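PSY 214 Testing and Measurement
Handout 9: Does handwriting tell you anything about a person?

Bring this to the August workshop, along with the sample report. You will need both. The reading is short and I expect it to be done.
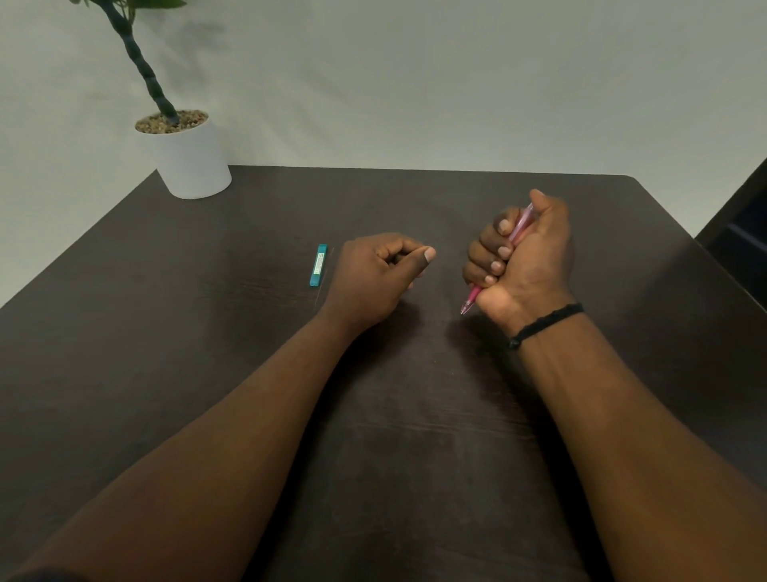
Department of Psychology, Stenton College

Graphology is the claim that a person's character shows up in their handwriting. Slant is supposed to mean warmth or coldness. Big loops are supposed to mean imagination. A heavy hand is supposed to mean drive. The claim is old, it sounds reasonable, and employers still pay for it. None of that counts as evidence.

Start with what is true. Handwriting differs from person to person, and it is fairly stable over time in adults. A trained document examiner can often say something useful about whether two pages came from the same writer. That is a different job. Telling writers apart does not tell you which of them will be honest with the petty cash, and sellers of personality reports tend to slide from the first claim to the second without a pause.

The sample report

Our case is the Plolturell profile, sold to employers by Prusudow. The brochure says it was "validated on 398 job applicants" and found to be "highly accurate." Read that sentence slowly. It doesn't say what the applicants were asked to write, who scored the pages, or what the scores were checked against.

Further back, it comes out that applicants were asked to read their own profiles and say whether they agreed. Most did. I would be surprised if they hadn't. The profiles say things like "you can be outgoing but you also value time alone," and a horoscope would pass the same test.

There is a second problem. The applicants wrote a page about themselves, and the scorers read it. Someone who writes "I ran a kitchen for nine years" has told you plenty before you look at a single loop. Any fair test has everyone copy the same dull paragraph. In the Nông branch trial, where they did exactly that, the 19 scores the profile produces did no better than guessing at supervisor ratings. The brochure leaves the trial out.

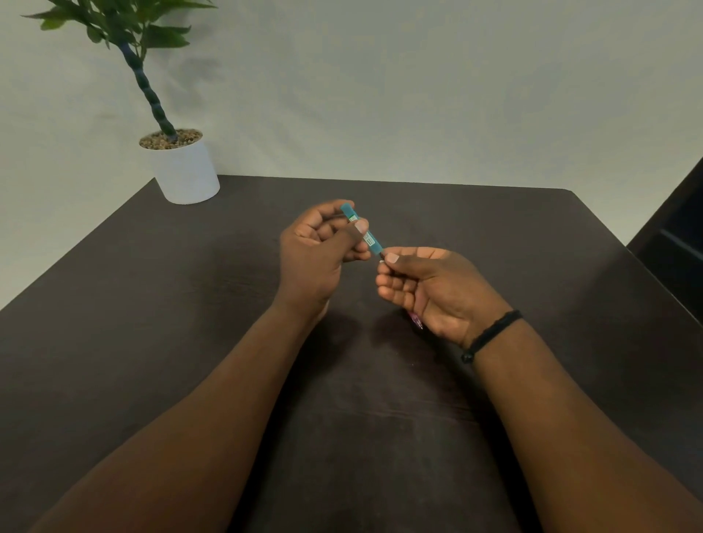 What the pen does

Letter size, line thickness and spacing change with the tool, the paper, the surface under it and how rushed the writer is. A felt tip gives a heavy line with hardly any pressure. If a score changes when the pen changes, it is at least partly a score for the pen.

You can check this with two samples from one writer, same text, different tools. Have a classmate score them without knowing they match. Reliability comes first — a measure that can't agree with itself has no business predicting anything else.

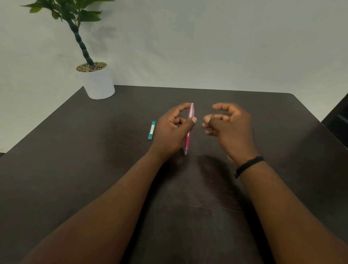
Mechanical pencil held close to upright.

Before the workshop

Go through the Plolturell report and mark every statement that could turn out to be false. There are fewer than you might expect from 4,000 words.

Write one paragraph on what result would make you change your mind about graphology, in either direction. "More research" is not an answer. Name the sample, the task and the outcome.

Type it, please.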